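30 Apr 2020
Lets notebook, Kallimton housing data workshop

Good day today! The matching finally runs end to end, so I'm writing this up before I forget which bits I changed.

Where we'd got to: the holiday let listings for Kallimton sit in one table and the long-term rental adverts in another, and we want to know which homes have moved from the first to the second this spring. Everyone in town says it's happening. The letting agents' windows are full of places that come with a corkscrew and a full set of wine glasses, and until this week we had no way of saying how many of them used to be holiday lets.

The trouble is the addresses. Holiday listings give you a rough pin on the map and a pet name ("Gull's Rest", "The Snug"), while the long-term adverts give a street but often no number. So a straight join gets you nearly nothing, and I'd wasted most of Monday proving that to myself.
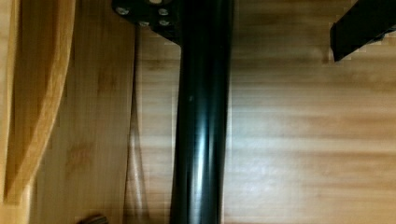

Glossy black pole with its mounting plate, close up.

What worked was giving up on addresses as the first step. I now match on the wording of the descriptions, then use the map pin only to throw out the silly pairs. Owners are wonderfully lazy (I would be too) and they paste whole sentences across from one advert to the other. "A stone's throw from the harbour steps" turned up in both tables with the same spelling mistake in "harbour". I was delighted. The rare phrases do nearly all the work, so I weight each one by how seldom it appears in the whole pile and let the common ones fade out.

Run on the full holiday table, 400 listings after removing repeats, it gives 46 likely matches. I read every pair by eye this afternoon with a pot of tea and I'm happy with 40 of them. The rest I've marked "unsure" and left in the file with a note against each one. Please don't delete them, I want a second pair of eyes.

Things I got wrong on the way, so the next person doesn't:

- The pins are nudged on purpose by the listing site, and not always by the same distance. I had the cut-off far too tight at first and lost nearly all of Dukitz Lane.
- Blocks share a description. The Chiriac building uses one paragraph for every flat in it, so each flat matched every other flat. I now need the bedroom count and the floor to agree as well.
- Dates. A holiday listing that has vanished may only be paused. Keep "gone" and "blocked out" as separate columns. 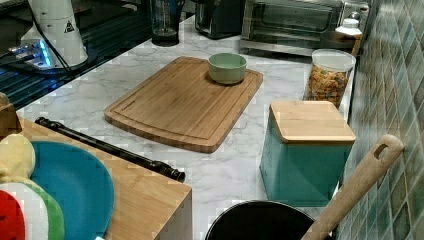 Jotel Road

I was most curious about this one, as people at the residents' meetings kept bringing it up. The matches do bunch there, mainly at the harbour end, and they're small places, studios and one-beds. Further up the hill there's hardly anything. My guess is that the bigger houses up there are owners' second homes and they're just sitting tight until the visitors come back, but the data can't tell me that and I shouldn't write it anywhere except in here.

Length of let is the other lovely find. Of the good matches, a fair few offer only a short fixed term ending before the summer, which doesn't look much like homes coming back for local people. We need to record the end date wherever the advert gives one. I've added a column and started filling it in by hand.

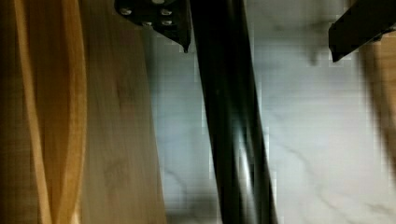
Kitchens nearly sank the word matching before I got the weights right. Every owner lists the same fittings in the same order, and the worktop always gets a mention. The pale marble pattern behind the black tube in the photo is just the sort of thing they write about, and "marble-style worktops" comes up so often in both tables that it tells us nothing at all. It now goes on the ignore list with "fully equipped", "sea glimpses" and "must be seen". View phrases I've kept if they name something particular, such as a church or the lifeboat shed.

To do next: rerun the whole lot on fresh adverts in June and see which matches have flipped back. Split the unsure pairs between 2 readers, working separately, and compare afterwards. Ask the council whether we can have the business rates list in something other than a scanned PDF. The scripts are in the shared folder under "lets_match" - use the newer one, the old one still has the tight cut-off in it.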